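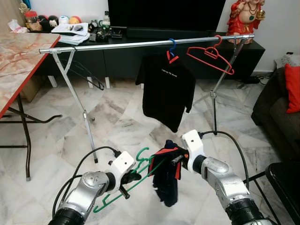

Notes to go with our visit to the Dovon workshop in March. Please read these before the follow-up class and bring them with you, with your own scribbles in the margins if you have any (I hope you have!).

## Where we went and who we met

For those who missed the coach, Dovon is a small outfit on the edge of Stokirbridge, and they open their doors to college groups a few times a year. We were looked after by Mylene Marquez, who runs the household tasks work, and by Jerome Bautista, who sat at the controls for most of the afternoon and was very patient with all of us. Lindiwe Xaba gave the short talk over tea, and I have borrowed freely from it in the next section.

The demonstration everyone remembers is the clothes hanger one, so I shall spend most of these notes on that.

## Why a hanger is hard

Lindiwe's point, which I thought was a lovely one, is that people who come to an open day want to see a robot lift something heavy, and go a bit quiet when they are shown a small dark top on a green plastic hanger. But think back to what we covered on **rigid and deformable objects**. The hanger is rigid. If you know where one end of it is and which way it is turned, you know where all the rest of it is. The garment is nothing of the sort. It bunches and swings, and it hides its own edges, and a navy one is worse because the folds are so hard to pick out. The red trim at the collar and down the sides is a real help there, as it gives the eye (yours or the machine's) a line to follow.

Now look at how the two grippers share the job. One clamps the side of the hanger and the other pinches it up at the hook end. Holding a thing in two places well apart stops it twisting, and you will remember the sums we did on **moments** before half-term – a light load out at the end of a long arm still wants to turn about the point where you hold it.

There is a catch, and Baiba asked about it on the day, so full marks to her. The hook is the very part that has to go over the rail. A gripper sitting too near the hook gets in its own way when it reaches the bar, and one sitting too far down gives you poor control over where the hook is pointing. Mylene's answer was that there is no perfect place to hold it, and that you choose your grip with the *next* step in mind. Please underline that.

## The room itself

Several of you remarked that it looked like somebody's sitting room, with the sofa, the big television and the Ganesha statue on the cabinet. I was very glad you noticed. Compare it with the Baluyot packing line we watched on film, where every part turns up in the same spot and the lighting never changes. A polished floor throws reflections about, and a clothes rack is mostly thin metal bars, which many depth sensors find awkward. Add a black T-shirt on the rail and the dark screen behind, and you have a good deal for a vision system to sort out.

## Words to know

- **End effector** – whatever is fitted at the end of the arm; a gripper, in our case
- **Bimanual** – using two arms together on one task
- **Teleoperation** – a person driving the robot directly
- **Deformable** – changes shape when handled

## For next time

Write up to 333 words (Reynaldo, I mean it this time) on how you would get a garment from the table to the rail with two grippers. Say where each one holds at every stage and when it lets go. A sketch is welcome and doesn't count towards the total.

We shall spend the first 40 minutes on your plans and the last 30 on the Dustedus worksheet, so have that with you too. If you would like to try your plan out at home first, use a pair of kitchen tongs in each hand and an old T-shirt. It took me more than 40 goes.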